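Rindville Robotics Club Set-up Guide
Section 4: Test Tube Rack Task

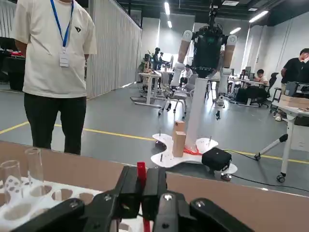

Before You Start

1. Set the white rack on the table, within reach of the gripper.
2. Stand 2 clear test tubes upright near one end.
3. Check that cables on the floor lie flat.
4. Open the gripper fully and load the Kondby profile. Leave the speed limit at 362.

Note: Re-home the arm if the rack has been moved.

CAUTION: Keep hands off the rack while the arm is powered.

Last updated: Thursday, September 13, 2018

Related sections
Gripper Calibration
Packing Up After Club

© Rindville Robotics Club | Contact | Back to top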